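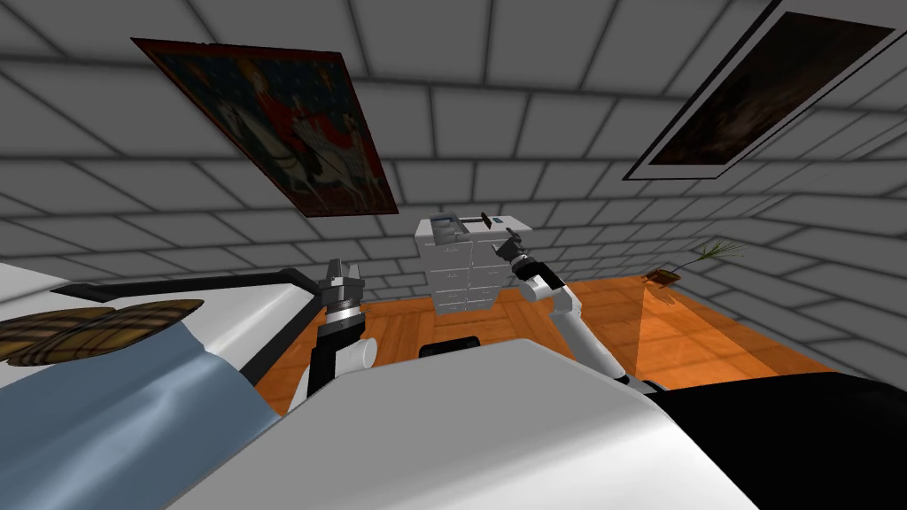
Two-arm sim setup, which gripper would you keep on it?

Geetha Naidu
June 13, 2024

Hi all, hoping for a quick steer, I have to hand in my pick soon and I keep going back and forth.

Setup: two arms on one body, all in simulation for now. Room has a bed, a filing cabinet with a printer on top, a plant, couple of paintings. Camera rides on the body so it sees its own arms plus a big chunk of white shell at the bottom. Parallel gripper with two fingers is what's loaded at the moment. The other choice is the three-finger one from Tallis, which I have a model for but only tried on a bare table scene.

Tasks I care about: pull a cabinet drawer by the slot, pick up the pillow off the bed, tug the sheet straight. Later maybe paper out of the printer, not now.

What I've got so far. Ran the drawer task 795 times with the two-finger, random start pose each time. 106 failures. Most of those are the fingertips landing above or below the slot and sliding along the drawer front. Three-finger I did 700 and stopped becuase it kept getting one finger stuck behind the drawer and then the physics blew up. So no fair number for that one.

Pillow is the opposite. Three-finger gets it nearly every time, two-finger pinches a corner and it hangs off and swings.

Also the view. Camera seems low and the whole thing looks tilted, lots of ceiling. Could be costing me on the drawers? Haven't touched it since March. Controller is plain position control, Barbosa stack, stock gains.

Is it worth a different gripper on each arm or is that asking for trouble? Thanks in advance

Laurinda Rocha

Keep the two-finger for the drawers. No contest imo.

Your failures sound like the camera and the controller to me, more than the gripper. I'd do these before swapping any hardware model:

Fix the camera first. If half your view is ceiling you're paying for pixels you can't use. Pitch it down until both grippers and the drawer fronts sit in the middle third. Take out any roll while you're in there. Check the mount transform too, I had mine parented to the wrong link for weeks and every pose estimate was off by the same bit. Looked like bad grasping. Wasn't.

Then the controller. Pure position control on a narrow slot is going to slide, the arm doesn't know it touched anything. Put some compliance in along the approach direction and keep it stiff sideways. Barbosa has an impedance mode, it's off by default, look under the arm config and not the gripper config. Set it per arm. Start soft and go up.

Rerun the same 795 start poses after each change. Same seeds! Don't change camera and controller in one go or you won't know which one helped.

On the 700 with the three-finger, I wouldn't report those at all. A finger getting trapped and the sim exploding is a collision mesh thing. Tallis ships a very detailed mesh and it does badly in tight gaps. Swap in simple boxes or capsules for the fingers, drop the time step by half, try again. You may get a fair comparison out of it after all.

Different gripper per arm is fine. We ran a mixed pair on the Dastis bench for a good while. Things that bit us: payload setting has to be different for each side, and the tool center point as well. If you mirror left to right anywhere in your code, that'll break quietly. Also your planner has to know which arm can do which job, so the pillow may end up on the wrong side of the robot and then you're turning the base for everything. Annoying but it works.

If you have to pick only 2 tasks for the write up I'd do drawer and pillow. The sheet is a mess to simulate, cloth results change with every solver setting and reviewers will ask.

Akua Kwofie

I'd go three-finger both sides and be done with it. Never liked parallel ones for soft stuff. Didn't read all the numbers sorry

Glenys Mathias

Agree with Laurinda on camera. Small add: try longer, softer pads on the two-finger before you give up on the pillow. Go in from the side and close across the middle, not at the corner. With a wide stroke it should bunch up enough to hold. What stroke is yours set to? Some of the stock models come limited to well under what the real one does, it's just a joint limit in the file.

And raise the friction on the pads only, not globaly. Did that once and my drawers would not open at all, rails were stuck like glue.

Wouldn't do mixed grippers for a first pass. Twice the calibration when you move off sim.

Related threads
Tradora wrist camera vs body camera, which one for drawers
Collision meshes for three-finger hands keep blowing up
Impedance gains, where do you start?
Mixed grippers on a two-arm robot, payload settings
Simulating bedsheets without losing your mind
Barbosa controller ignores joint limits after reset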